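The year Grosach brought the grippers in, I was the fastest sorter on returns, and I don't mind saying so. Six years of cans, cartons and crumpled bags. I could tell a full bottle from an empty one by the sound it made when somebody else put it down.

Then Graham Tunstall came round with a box from Werix and told us our hands were going to be 'the curriculum'. He'd practised that, you could tell. You held the thing by its grip, you squeezed, the two fingers closed, and everything you did went off to teach the arms they were putting in at the new site. Same shift, same pay, plus a sandwich.

'So we're training our replacements,' said Iqra.

'Colleagues,' said Graham.

Iqra looked at him until he went to see about the sandwiches.

I was terrible at it! I dropped everything. Matúš Zelenák, who in ordinary life was so slow that we used to hide his tea to give him a reason to walk about, turned out to be a natural. He'd creep up on a tissue as if it were asleep. By August they had him teaching the rest of us, and old Otakar Zeman, who had taught me, and who'd never let anyone hurry a job in his life, stood behind him nodding like a proud father.

They didn't want a tidy line either. They wanted kitchens and back rooms, odd tables, rubbish heaped up any old how, because that's what the arms got wrong. So we worked in pairs, one gripper each, going for the same pile and trying not to lock fingers.

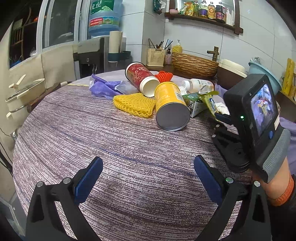

Iqra and I got good at that in the end. We stopped talking while we did it, which for the two of us was unheard of. She'd lean in, I'd hang back, and then the other way about – more like dancing than sorting, only with worse music.

The arms started in the new year. Otakar took the money and went. Matúš has an office now, with a door. Iqra and I were kept on to watch, more than nine hours some days, and step in when one got stuck.

Last night one of them reached for a can, stopped short, and waited for the other to go first. I knew that little pause. I looked across at Iqra and she already had her hand over her mouth.

'That's you, that is,' she said.

I went and put the kettle on.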